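Gurkero Workshop in Adville Opens Its Bench Build: Two Hand-Held Grippers, One Bin, One Bag

ADVILLE, June - for immediate release 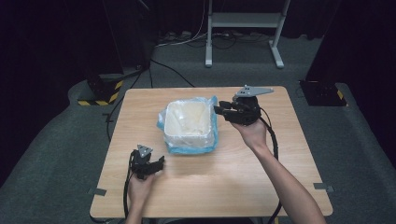
The hard part is the bag, according to one member of the shared workshop, who said in a comment on the project page that rigid parts had never bothered the group much and that thin plastic was where every plan came apart. Another comment underneath asked for the cable lengths. Both have been answered, see below.

Gurkero, the shared workshop on Pacheco Street, today puts out the first public notes for Edik, its home-scale project on handling everyday household stuff with two-finger grippers. Plans, parts list, wiring sketch, all of it. Free to download, free to change, no sign-up.

Edik started as a kitchen table build. Moved to the shop when it outgrew the kitchen. The idea is simple enough: a person holds one black gripper in each hand and works through a chore on a tabletop, and the group uses what it learns to set up a small pair of arms that should fit on a workbench at home. First chore on the list is lining a bin with a plastic bag. Then folding a dish towel, then sorting hardware into jars. Laundry is a long way off.

Why a bag? Cheap, easy to find, awful to handle. It clings, it folds over on itself, and a grip that works on one corner tears the next. The group wanted something that would show up a bad finger design fast.

What's in the release:

Drawings for the gripper body, left and right, and the flat metal plate that mounts on top. The plate has small holes in it so that builders can try diferent parts without reprinting the whole body.

The finger files. 2 versions, one plain, one with a softer tip. Plain is easier to print. Softer tip is better on film.

Table notes. A square wood top does fine, and the notes cover how to hold it down to a frame. A top that shifts will ruin an afternoon.

Cable notes. Each gripper has its own cable, and slack matters more than expected. Too short and it pulls on the wrist, too long and it drags across the work. The notes list the lengths now in use at the shop, plus the ones that were tried and dropped.

A practice log with 66 entries so far, written by whoever was at the bench. Some are two words long. They were left as they are - spelling included.

Cost was a real limit on this one. The shop set aside $2086 for parts, and the full parts list comes in under that, including the pieces that got bent or burned out along the way. Builders who already own a printer and a decent table will spend a good deal less. The wood top was donated. So was the first box of bags.

"We kept the design dull on purpose," the workshop said in a statement. "Common screws, common bearings, nothing you have to order from across the world. If a part breaks at night you should be able to fix it in the morning."

Known problems. The left gripper squeaks. The softer tips wear down and need swapping more often than anyone would like. The wiring sketch has one connector drawn backward on page two, a corrected page will go up before the end of June. The arms themselves are not part of this release, only the hand-held half. Please dont write in asking for arm files, they aren't ready.

Bench nights are open to the public. Doors at 6 p.m., build starts at 6:30, wrap up by 9. Bring safety glasses if you have them. Closed-toe shoes required. Kids welcome with an adult. Beginners can start on the plate, which only needs a drill and a file.

About Gurkero
Gurkero is a member-run shared workshop in Adville with wood, metal and electronics benches. Tool training is included with membership, and day passes are available at the front desk.

Press contact: Gurkero front desk, Pacheco Street, Adville. Drawings and photos on request. Calls returned after 4 p.m.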